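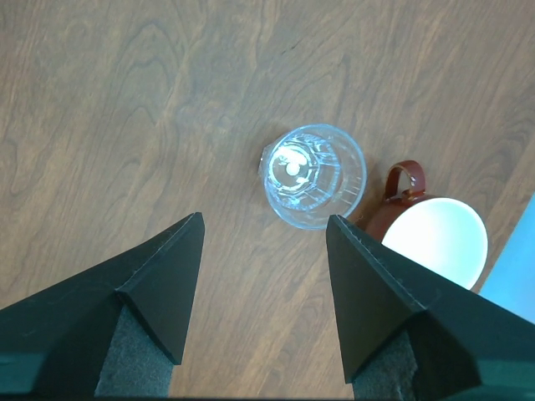
Trastadthorpe workshop teaches a robot arm to handle the crockery

A glass tumbler and a reddish-brown mug have become the most practised-upon objects in Trastadthorpe. At the Bisura workshop, people have been guiding a robot arm through one small household job, over and over, so that it can learn to do the job by itself. The collection has now reached 2687 demonstrations, and the results go into Draledari, the workshop's home-help project.

The job sounds tiny. Reach the glass, close two black fingers on it, lift it, set it down somewhere else on the table, then do the same with the mug. Try it through a remote control, though, and you soon find out how much your own hand does without asking you! How far to open, when to stop, how hard to squeeze — all of it has to be shown.

There are two ways of showing it. In the first, a person takes hold of the arm and moves it through the job by hand, while the joints record every position. In the second, the person sits at a desk with a smaller copy of the arm, and the big one follows whatever the small one does. The workshop began with the first method and has moved mostly to the second, as it keeps people's hands and sleeves out of the pictures the arm learns from.

Those pictures come from a small camera at the wrist, looking down past the fingers at the table. It is a lovely view to work from once you get used to it. The mug shows up as a bright white oval with a handle on one side. The glass is much harder work, as the wood grain shows straight through it and its cut sides throw back little glints of light. Beginners tend to come in too low on the glass and too fast on the mug, and those attempts are kept in a separate folder for later study.

Between one go and the next the pieces are moved, turned or swapped over. A mug with its handle facing the gripper is quite a different problem from one with the handle tucked away, and the arm needs to have met both.

The early signs are cheering. In the latest trial the arm was left to work alone on the mug and picked it up cleanly in 81 goes out of a hundred. The glass is lagging behind, and the next batch of demonstrations will be given over almost entirely to glassware, with the blinds open and then with them shut, so that the arm sees the same tumbler under different light.

So far 26 people have taken a turn at the controls, most of them with no background in robotics at all. A first session lasts two hours, and the opening part is spent simply getting the feel of the thing: open, close, up, down, and a few slow passes over the table before anyone tries a lift. Some of the smoothest recordings have come from people who had never touched the equipment before.

Bensaid, the community hall next door, will host an open afternoon in January, starting at 2 pm. Visitors will be able to try the remote control for themselves and watch the arm have a go on its own. Children are welcome with an adult, and there is no need to book.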